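May, bench notes, white table by the back wall

Cleared the whole thing this morning. Everything off, into two totes (Bresska stuff in one, odds and ends in the other). Should of done it weeks ago.

Cleaning the top:
- dry cloth first, crumbs and filings
- warm water + drop of dish soap, wiped along the length
- Rillier spray on the gray marks only. Took off most of what was by the window end
- rinse, dry towel

Light streaks still there after drying. Wiped again, same streaks. Either residue from the spray or the finish itself is going dull. Faint scuffs don't catch a fingernail so leave them. Do NOT use the green pad on this top, we did that on the old Sitik bench and it never looked right after.

One gray scribble left up by the power strip. Looks like pencil but eraser did nothing. Try alcohol tomorow on a cotton swab, small spot only. Smudge near there too, same treatment.

Power strip: white one stays on the table for now. Wiped the face with a barely damp cloth, unplugged at the wall first. Want it screwed to the back edge eventually so it stops wandering into the work area. Bracket from Bloxham is 185 mm, need to measure the strip before ordering. Cord goes down behind, not across the front!! Tripped on it twice last month.

Layout once stuff comes back:
- cutting mat left
- small parts trays along the back, 7 of them, labels facing out
- nothing on the right edge where it meets the wood. Things roll off there
- box of 1,000 washers goes on the shelf, too heavy to keep shifting around

Totes are under the bench by the door. If its yours take it before Bresska stuff gets sorted, otherwise it goes in the general drawers.

Still to do: alcohol test, measure strip, new labels (old ones peeling), find the lid for the second tote.

3:40 pm, second look after it dried. Good enough to work on. Left the middle clear so I can see if the streaks change overnight.

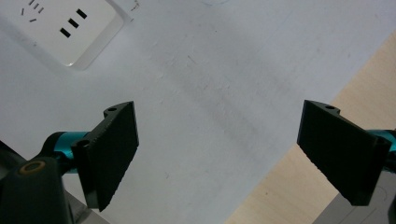

Also need more towels, used the last clean one on the rinse. Put it on the list with the swabs.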